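Spring news from Kokadside: where to sleep, how to come, what has changed
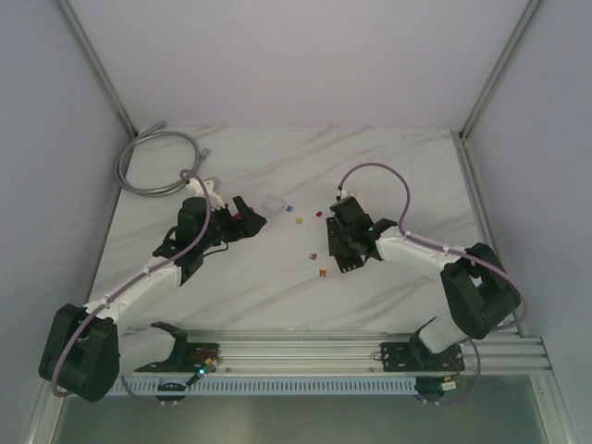

Dear friends of the coast,

The winter was long this year and many of you wrote to me in February to ask the same thing: is it still possible to find a room in Kokadside for the summer, and in which part of the town is it best to stay? I promised to answer in the newsletter and not one by one, so I ask your pardon if you waited. I have now spoken with most of the house owners and I also walked through the town again, with wet shoes, to check the distances myself.

First, the good news. The old guesthouse Neser on Harbor Street is open again after the repair of its roof. The house was built in 1880 for the family of a ship captain, and for many years it was the only place where a traveler could get a bed in winter. The rooms on the street side are bigger, but you will hear the delivery trucks early in the morning. If you sleep lightly, please ask for the garden side. These rooms are smaller and the stairs are steep, but the windows look to the apple trees and it is very quiet there. Breakfast is included in the price and it is served until ten. Sarmīte Grigaitė, who runs the house, asked me to write that she does not accept bookings through the big websites this year. You have to call or send an e-mail. She answers usually in the evening, when the kitchen is closed.

The second place I can recommend is Hapeta. It is a hotel of the more modern kind, with an elevator and its own parking, and it stands a little outside, on the road to the lighthouse. For families with a car I think it is the most comfortable choice. For people who come by bus it is less comfortable, as the bus stop near the hotel is served only in the high season. In April and May you must get off at the market and walk roughly 2 kilometers along the road. There is a sidewalk for the whole way, but it has no trees and on a windy day you will feel it. The hotel can send a car if you tell them your arrival time one day before. They do not ask money for this, but they ask that you are on time.

Some readers asked about the sauna in Hapeta. It is open also for people who do not stay in the hotel, in the afternoon from three. Towels are extra. The swimming pool is small and it is often full of children when it rains, so please do not choose the hotel only for the pool.

If you want to be close to the beach, look at the small houses behind the dunes in Ratness. It belongs to the same municipality, but the people there will tell you it is a separate village, and it is better not to argue. The houses have two rooms, a kitchen and a porch, and most of them are rented by the week. The shop in Ratness is open from May. Before that you must buy your food in Kokadside and bring it with you. I made the mistake one spring to believe that there would be at least bread, and we ate crackers until the next morning. Aivar Mägi keeps the keys for most of the houses, and his gate is the green one after the chapel. He likes that you call him from the road and not when you already stand in front of the gate.

Prices in Ratness went up a little compared to last summer. I will not print them in the newsletter, because they depend on the week and last time I printed them I received angry letters. What I can say is that June is still much cheaper than July, and that the light in June is better. The sea is cold in both months. People who tell you something different want to sell you a room.

How to come

The morning train from the capital now leaves a little earlier than before, and the connection to the bus became shorter. You have enough time to change if you do not stop for coffee. The ticket for the bus is bought from the driver. He takes cards since this year, but the machine does not work always, so please have some coins. The evening train stayed the same.

By car the way is simple, but the bridge before the town is under repair until the end of May. One lane is open and there are traffic lights. In the middle of the day you wait a few minutes. Late on a Sunday you can wait much longer, when everybody is going home. There is another way over the forest road, and your navigation will maybe offer it to you. After rain I do not advise it for a low car.

Parking in the center is free until the first of June. After that date you need a ticket between nine and six. The large parking behind the market hall stays free for the whole year, and from there it is a short walk to Neser and to the harbor.

Walking and eating

The coastal path to the lighthouse was damaged by the January storm and one part is closed. The detour goes over the meadow and it is marked with yellow ribbons. Baiba Mockus, who guides the spring bird walks, told me that the meadow is even better for seeing cranes, but you need boots. Her walks begin in April, early in the morning, in front of the library. The group is kept small and you have to write your name on the list inside. It is not enough to simply appear, and I say it because last year several people came for nothing and were disappointed.

The fish restaurant at the pier has a new cook, Kęstutis Pärn. I ate there two times. The soup was excellent both times, the potatoes only the second time. In the evening it is good to reserve a table, also in spring, because the other restaurant is closed until Easter. For lunch you can come as you are. If you are vegetarian, tell them when you sit down and they will prepare something, but it is not written on the menu.

The bakery on the market square has moved to the other side of the same square. Some guests thought it had closed and went home sad. Look for the blue door.

A small word about dogs. They are allowed on the beach until the middle of May, and after this only on the part north of the river. Neser accepts one dog per room, Hapeta accepts dogs only on the ground floor, and in Ratness it depends on the owner. Please ask before you pay.

Questions

Triin Koppel helps again in the visitor office from the start of April. She speaks English, German and Finnish and she knows the bus times by heart. The number of the office is still 2663 if you call from a local line. From abroad it is easier to send an e-mail. The office is closed for lunch between one and two, and before April you will find somebody there only in the morning.

In the next newsletter I will write about bicycles, which ones can be rented and which roads are safe with children. If you have rented one in Kokadside and you want to share how it was, please write to me before the end of the month.

Written in Kokadside, March 14, 2018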